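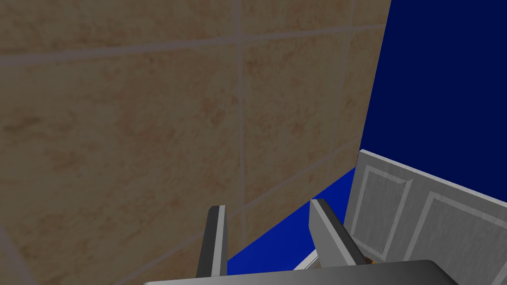

1 min read

Canport will replace the tile and flooring in 137 rental homes on its east side, the town's housing office said in April. Work starts with the Zovosside blocks, where tenants have complained for years about cracked grout and damp bathrooms.

The contract went to Yazıcı, a local firm that refitted 11 homes there last fall as a trial. Each bathroom is budgeted at $3,317, including labor.

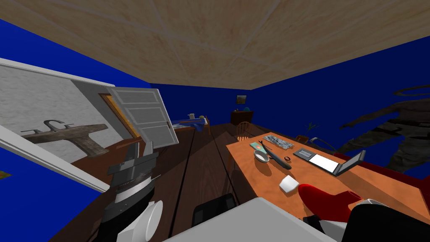
Tenants will get notice 45 days before crews arrive - longer than in the trial, when several households said they had too little time to move their things. Those who can't stay home during the work will be offered rooms at the Jivura guesthouse at no cost.

Rents will not go up as a result of the repairs, the office said. Paint colors are still to be decided.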